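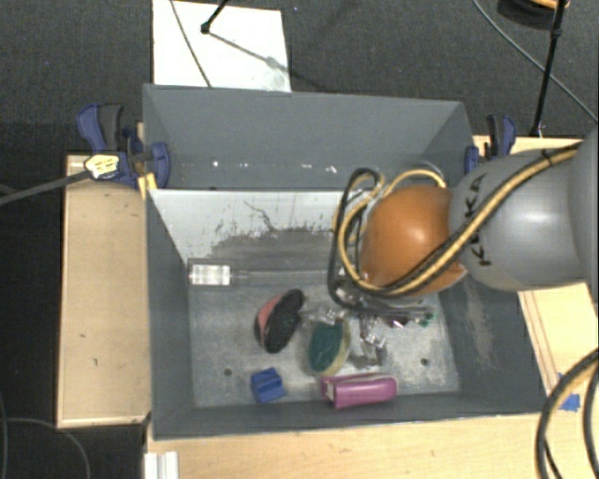

I finally sold my Skukau shares in March, after hanging on to them for longer than I'd like to admit. I bought in at 46 cents when everyone on the forums was raving about their nickel project out past Baltulville, and I put in 3000 dollars, which was a lot of money for me back then (still is!). My plan was to hold for a year and see. Anyway, with mining being mining, I've been trying to spread things out a bit, and that's how I ended up reading up on industrial automation. I like companies whose stuff I can picture. With nickel I was mostly picturing a hole.

So where did the money go? I put 550 dollars into Gernon, a little outfit that makes sensors and fittings for factories. It's small, it's thinly traded, and the spread made me wince when I placed the order. I'd had a look through the half-year report first and the debt seemed manageable, though I'm no accountant and I got a bit lost in the notes about leases.

Another 370 went into Khaemba, mostly for the dividend. It does warehousing and freight and the share price has barely moved since I started watching it, up a cent, down a cent. My favourite kind of chart at the moment, after all that nickel.

The rest is sitting in the savings account while I work out what I owe in tax. I did make a small gain on Skukau in the end, once you take off brokerage both ways, but I'd have done better getting out the winter before and I knew it at the time. I kept checking the price over breakfast and telling myself one more week.

A few of you asked last time whether I reinvest dividends. I used to, but keeping track of all those tiny parcels drove me up the wall, so now I take the cash and let it build up until there's enough for a proper purchase. Next on the reading pile is Gernon's annual report – I'll write that one up when it's out.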